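The desk sergeant at Drenow didn't look up when Despina Pascu came in from the rain. He pushed the log across and she signed it.

"You're in room 13," he said.

"Who's in there with him?"

"Tang. She's been at it for two hours."

Ponce had said the same thing each time. He had locked the shop in Plevis, walked home and gone to bed. He couldn't explain the 346 in his coat pocket, all of it in old notes that the bank had stopped taking when his father was a boy.

Pascu laid one on the table. It was crisp - not a fold in it.

"Where did you get these, Wenceslao?"

"I was paid," he said. "Last night. By a man who asked me what year it was."

Tang stopped writing. 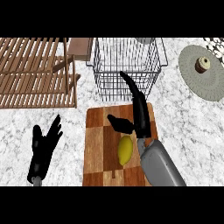
A dish rack on a marble worktop.

"And what did you tell him?" said Pascu.

"I told him. He sat down on the step and cried."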